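Courses > Fixed Income and Digital Assets > Week 2 > Handout

Tokenised debt: issue, coupon and settlement

Filed under: Lecture Notes, Bonds, Distributed Ledgers
Updated September 27, 2023

1. Scope

These notes cover the life of a bond whose register is kept on a distributed ledger. Stablecoins and exchange tokens are dealt with in a later handout. Students should already be comfortable with face value, coupon, yield to maturity and the difference between a bearer and a registered instrument.

2. What is tokenised

The legal claim and the token are separate objects. The claim arises under the trust deed or note terms. The token is an entry that the deed may designate as the register itself, or as a copy of a register kept elsewhere. In the first case, a transfer of the token transfers title. In the second, title passes only when the registrar updates its own book, and the ledger entry has evidentiary value at most.

Read the governing law clause before the technical annex. A programme that describes its tokens as "bonds" in the marketing summary may define them in the deed as participation rights against a special purpose vehicle. Recourse differs accordingly.

3. Worked case: the Litivent note

Litivent issues a two-year note through the Trornden platform. Face value is $100 per token, with a minimum parcel of 200 tokens. The annual coupon is 2 per cent, paid in arrears. Zerouali acts as registrar and Baltano as custodian of the cash account.

Minimum subscription: 200 x $100 = $20,000
Annual coupon on the minimum parcel: $20,000 x 0.02 = $400
Total coupons to maturity: $800

If the note trades at par, yield to maturity equals the coupon rate. At a discount it exceeds the coupon rate; at a premium it falls below. None of this is altered by the form of the register. What can alter is the liquidity premium demanded by the buyer, and its sign is an empirical question.

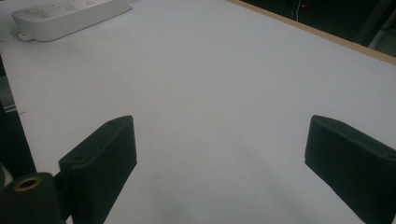
Pornthip Kamolrat: Section 3 treats the coupon as if it were always paid in dollars. If the deed lets Litivent pay in a stablecoin at its option, the holder has written the issuer an option and should be paid for it. Could the notes say so?

The point is accepted. Where the issuer may choose the payment asset, it will tend to choose the cheaper one on the payment date. The holder is short that choice, and the coupon should be compared with that of an otherwise identical note without the clause. The Litivent note is assumed to pay in dollars throughout.

4. Settlement

Delivery versus payment requires that the security leg and the cash leg complete together or not at all. On a ledger there are three common arrangements.

(a) Both legs on one ledger. Settlement is atomic, provided the cash token is itself a good claim on cash.
(b) Security on ledger, cash through a bank. An escrow agent or custodian holds one leg pending confirmation of the other.
(c) Two ledgers joined by a hash time-locked contract. Each leg is released by the same secret within a set period, and the time-outs must be staggered.

The Litivent note uses (b). Baltano confirms receipt of cleared funds, after which Zerouali releases the tokens. The buyer's exposure between those two steps is to Baltano and not to the ledger. "Instant settlement" in a term sheet usually describes the second step only. 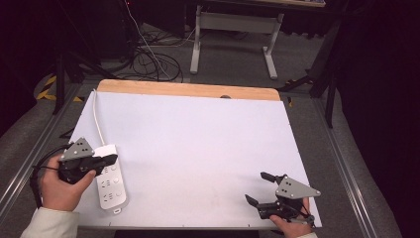 White board on table, with hand-held gripper at left.

5. Loss of keys

A registered instrument survives the loss of its certificate, and a well-drafted deed extends the same treatment to lost keys. Look for a power to cancel and reissue, the evidence required, and any indemnity the holder must give. Where the token is a true bearer instrument, no such power exists.

6. Reading for the tutorial

Prepare a one-page note on whether cancellation and reissue is compatible with the claim that the ledger is immutable. Submissions go to Noman Bugti.

2 comments | Share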